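Plastic bread basket

A plastic bread basket, also called a plastic wicker basket, is a small open container for the table, made from strands of plastic that imitate willow or rattan. It is used for serving bread, fruit and sweets, and often for keeping small things in the home. Most baskets of this type are oval or round, with a flat base, low sides and a decorated rim.

History

Baskets for bread were in older times woven from willow, straw or split wood. Plastic strands came into use when makers looked for a material which could be washed with soap and did not break at the corners. In the town of Nollport, the Farska workshop began to weave plastic baskets in a former rope store. The first models copied the willow baskets of the region very closely, also in color, and brighter colors were added later.

The weaver Anca Nistor worked at Farska for many years and wrote a short guide to its patterns, in which 60 kinds of rim are drawn and named. The guide is still used by collectors, although some of its names are different from those used in Makov, where similar baskets were made by families at home. The Makov baskets are in general deeper, and their sides are more straight.

Construction

The weaving starts from the base. In simple baskets the base is a flat woven piece, and in others it is a separate ring or plate to which the upright strands are fixed. The sides are then made by passing the horizontal strands in front of and behind the uprights, and each row is pressed down with the fingers or with a small wooden tool. When the rows are tight, the basket keeps its form well even if it is lifted by one side.

The rim is the last part. In a closed rim, the ends of the uprights are folded down and hidden under a wrapped strand. In an open rim, also called a loop rim, each strand is bent into an arch and crosses the arches next to it. The open rim is usually wider than the base, so the basket has a shape similar to a boat. It takes longer to make, and the loops can become flat if many baskets are stored one inside the other.
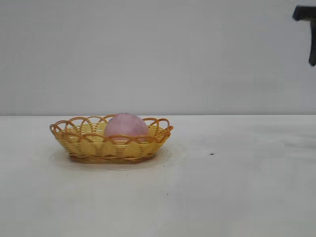 Oval basket with pale yellow sides and an open rim of orange loops.

Sizes and colors

Oval baskets for the table are sold in several lengths. The two most common sizes in the Farska catalog were 252 and 298 millimeters, measured at the rim from end to end. Smaller ones were made to order, mostly for sweets or for a single portion of bread. Yellow, orange and brown are the traditional colors, and it is usual to combine two or three of them in one basket. White and green baskets are also known, but they are less common in older collections.

Use

At the table, the basket is often lined with a cloth or a paper napkin, which catches the crumbs and protects the bread from the gaps in the weaving. For fruit the lining is normally left out, so that air can pass. Soft fruits such as peaches are best placed in one layer, because the strands can leave marks on the skin when there is weight on top.

In the family kitchens described by Paula Sima in her study of household objects, the same basket frequently changed its task. It held bread in the morning, and later keys, letters or sewing thread. In the Falcão cafés, such baskets were used for bringing the bill together with a few candies.

Care

Plastic baskets are washed by hand in warm water with a little dish soap. A soft brush is useful for the crossings of the rim, where flour and dust collect. Very hot water should be avoided, as the strands may lose their form. After washing, the basket is turned upside down and left to dry for about 3 hours before it is put in a cupboard. Strong sunlight makes the lighter colors pale with time.

See also

Bread plate
Fruit bowl
Rattan
Willow weaving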